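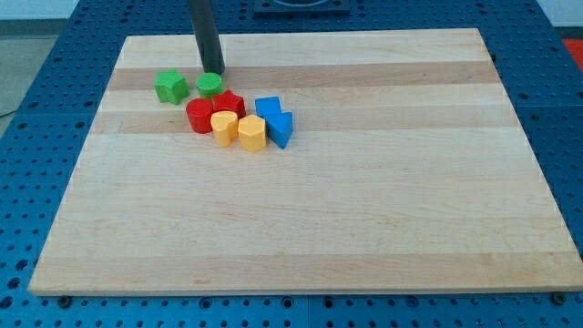 Plastic shape blocks on a maple board.

The owner of the Olonbridge toy store told me its $84 preschool kit "builds math skills." I asked how he knew.

"Parents tell us," he said. Did he have any test results? "There was a survey. Over 218 families."

Who ran it? The company that makes the kit, he said, and he hadn't read the whole thing. He was friendly about it and kept straightening the boxes.

I asked what a kid gets from it that a cheap set from a yard sale wouldn't give. "The guidebook," he said, after a while. I've read the guidebook. It says to let them play.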